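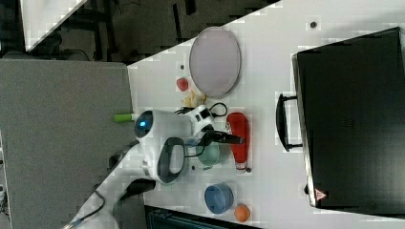
Who answers for a convoy route when two forces share it? Under the Flamville protocol, the district force that signs the route order answers for it.

We coded 14 inquiry reports on route security lapses in Flamville and Talpur. Delay in deploying reserves was the most common finding.
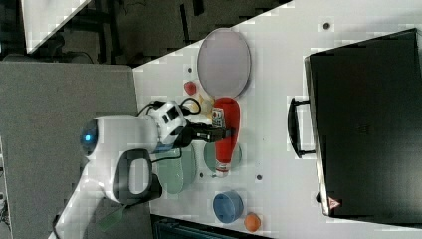

Figure 2. Robot arm with gripper closed on a red bottle.

Reports from Talpur name the responsible officer more often than those from Flamville.

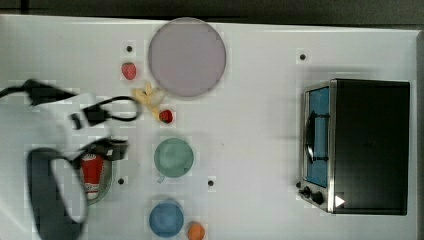 Route orders in the Drokell archive fix posts by grid reference. An order drafted from a plan view leaves out height, much as the plate and toaster oven in the overhead view show little of how tall they stand. At Flulside this left an overpass without a post.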